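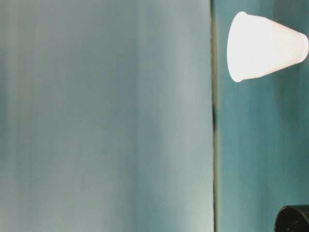 Figure 7. Pale panel with vertical seam.

4.2 Adjusting the door gap on Kvam tall cabinets

Applies to Kvam cabinets with Tudeck hinges, model year 3 and later. For sliding doors, see section 5.

Before you start
Anchor the cabinet to the wall (section 3). Check that it stands level from side to side and from front to back. Hinge adjustment will not correct a cabinet that leans.

1. Close both doors and look at the gap from top to bottom.
2. If the gap is wider at the top, open the left door and find the side screw on the top hinge.
3. Turn the screw clockwise a quarter turn. Close the door and check again.
4. Repeat at the bottom hinge if needed. Do not turn any side screw more than two full turns from the factory setting.
5. To raise or lower a door, loosen the height screws on all hinges, move the door, and tighten the screws again.
6. Press the hinge covers on until they click.

CAUTION: Doors over 200 cm tall must be held by a second person while the height screws are loose.

NOTE: Use a hand screwdriver only. Power drivers strip the hinge plate. Replacement plates are sold in pairs under Bremell part number 374.

If the doors still rub after step 5, remove them and check the hinge plates for bent tabs.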